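4. Observance and Participation

4.1 The form of the anniversary program

The Jedosari commemoration differs from most civic anniversaries in the region in that its program was fixed in writing before the first one was held. The town council of Kivville adopted a two-page order of service in the spring after the mill fire, and it has been followed with few changes since. It sets out the route of the walk, the hour at which the bells are rung, the length of the silence, and the order in which the wreaths are laid. It does not say who may speak. That omission became the main source of disagreement in later years, and most of this section deals with it.

The walk starts at the old Grevetti warehouse on the river side of town and ends at the memorial wall on Schumacher Street. Shops along the route close for the duration by custom, and the council has never had to ask them to. Traffic is stopped at both bridges. The bells of the two churches are rung together, then stop, and the silence begins when the last bell can no longer be heard. Several people we interviewed told us that this makes the start of the silence uncertain, and that they take their cue from those standing near them. One former council clerk described it as "waiting for other people's hats to come off."

The silence is written down as two minutes. In practice it runs longer. The person laying the first wreath is expected to move only when ready, and the crowd waits. Families of the dead lay the first wreaths, followed by the fire company, the council, the schools, and the former employers. The order of the families was at first alphabetical. It was later changed so that a different family leads each year, after a request from households whose names fell at the end of the list.

4.2 Sources

Our account rests on three kinds of material. The first is the council record, which includes the order of service, minutes of the planning meetings, and letters received from residents. The second is a set of interviews with people who took part as organizers, relatives, or marchers. The third is our own attendance at the observance held on Wednesday, May 24, 2023, when two of the authors walked the full route and one stood at the wall.

The letters are the richest of these. The council kept 194 of them in a single box, sorted by the year of receipt. Most are short. They ask for a place in the procession, complain about parking, or correct the spelling of a name on the wall. A smaller group objects to particular speakers, and these tend to be longer and more carefully written. We read all of them and noted the writer's stated tie to the fire, if any, and the change being asked for.

Attendance figures should be treated with care. The council's own estimate for the first anniversary was 2000 people, a number that also appears in the regional press of the time and seems to have come from the same source. For the year we attended, the police gave a figure of about 900. The two estimates were made by different bodies using different methods, and we do not use them to measure decline.

4.3 Who speaks

At the first anniversary there was one speaker, the council chair, who read the names of the dead and sat down. In the second year the chair added remarks about the rebuilding of the mill district. Eleven letters in the box respond to those remarks, and all but one are critical. The complaint is much the same in each. The writers did not object to the rebuilding. They felt that the wall was the wrong place to talk about it.

From the third year onward the council invited a relative to speak before the chair. The first to accept was Esperanza Holloway, whose brother had worked the night shift. Her address survives in typescript and takes up less than a page. It gives his job, the names of the men he worked beside, and the route he took home. It makes no mention of the causes of the fire, which were still before the court. Later speakers have kept fairly close to this model, and several told us they had read her text before writing their own.

Regional officials have attended in most years. Whether they should be asked to speak has been settled differently by different councils. Three positions can be found in the minutes. Some members held that an official who travels to the town should be heard as a matter of courtesy. Others would allow an official to lay a wreath but not to speak. A third group wanted officials to walk with the crowd and take no separate part at all. The second position has prevailed since the court case ended, although it has never been put into the order of service.
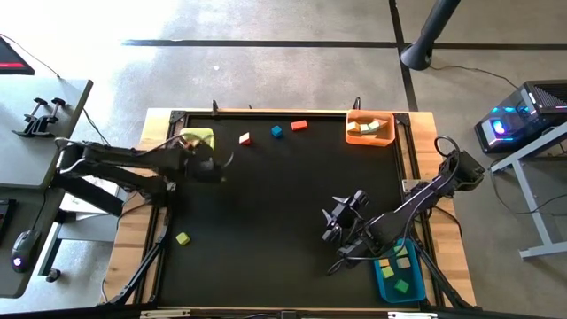

Figure 3

4.4 Younger participants

The role of the schools has grown as the number of people with direct memories of the fire has fallen. Pupils first took part as bearers of wreaths on behalf of families who had moved away. They now also read the names, a task that passed from the council chair to the schools after a vote in which the chair abstained. Rehearsals are held in the week before the walk, and teachers told us that most of the time is spent on pronunciation. Relatives are invited to the rehearsals and often come.

Opinion among the relatives we spoke to was divided. Some said that hearing the names read by a child was easier to bear than hearing them from an official. Others said that the readers were too young to know whom they were naming, and would have preferred someone from the mill. One woman, who has attended every year, said she had changed her mind twice.

The schools also hold a separate classroom observance in June, shortly before the end of term. It has no wreaths and no set silence. Pupils bring questions they have collected at home, and a retired member of the fire company answers them. The council has no part in it and keeps no record. We were allowed to sit in on one such session but agreed not to quote from it, and it is left out of the analysis in Section 5.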